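Monday, February 1, 2010

Up at six, dark, boiler making its noise again. Wrote to the gas people before breakfast, no idea if the email went. Porridge. Burnt the pan.

Bolcombe bus was late so walked the first bit, up past the allotments and down by the chapel. Frost on everything. Good for the head though. Kept going over the choir business the whole way and got nowhere with it. We have the hall booked till April and after that nothing, and the Pleltdale people want a yes or no on the joint concert by the end of the week. 90 singers if both lots turn up. Where do you put 90 singers. The chancel takes 53, and that's with the altos standing sideways.

Work dull. Typed up the minutes, lost the minutes, typed them again. Lunch at desk, cheese roll. Rang the piano tuner twice, engaged both times.

Then the post - a proper letter from Benedikt, four sides, that awful green ink. He's been up at Mösli with the Swiss lot and they sang the Advent set outdoors in snow, to goats as far as I can make out. He still thinks we should do the long Mass and cut all the little pieces. I think he's wrong. People come for the little pieces. My mother only ever came for the little pieces, and left at the interval if she'd had hers already.

Rehearsal at seven. Eleven altos, no basses to speak of until half past, heating on full and then off altogether. We took the Kyrie slowly, then at speed, then slowly again becuase the speed had frightened everyone. Tenors flat from bar 2. Said so, perhaps too sharply. Must say sorry to the back row next week, or take biscuits.

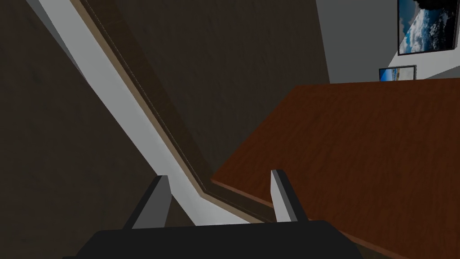

Darmawan Sinaga said over the tea that we were all asking the wrong question, and that if the joint concert went ahead it should be in Pleltdale and not here, because their church has the gallery and ours has the pillar. He said he would rather sing to half a house that could see him than a full one that couldn't. Also that the Mass was fine, it was the order that was killing it, put the Gloria after the interval and let folk have a drink first.

Hadn't thought of moving it. Cross that I hadn't. Their gallery would take both sets of men easily and the sopranos could stay down below by the rail. Coach would be the trouble. £864 last time, for one coach, and it smelt of oranges all the way there and back. Could share cars. Half of them won't drive in the dark.

Home by ten. Soup out of the tin. Sat with the score and pencilled the Gloria into the second half just to see how it looked, and it looks alright. Bit long. The Istodura carol could go straight before it, same key nearly, nobody would have to hunt for a note.

Tommorow - ring Pleltdale, ask about the gallery and if the organ there is the low pitch or ours. Write back to Benedikt, be nice. Tuner again. Stamps. Pan still soaking.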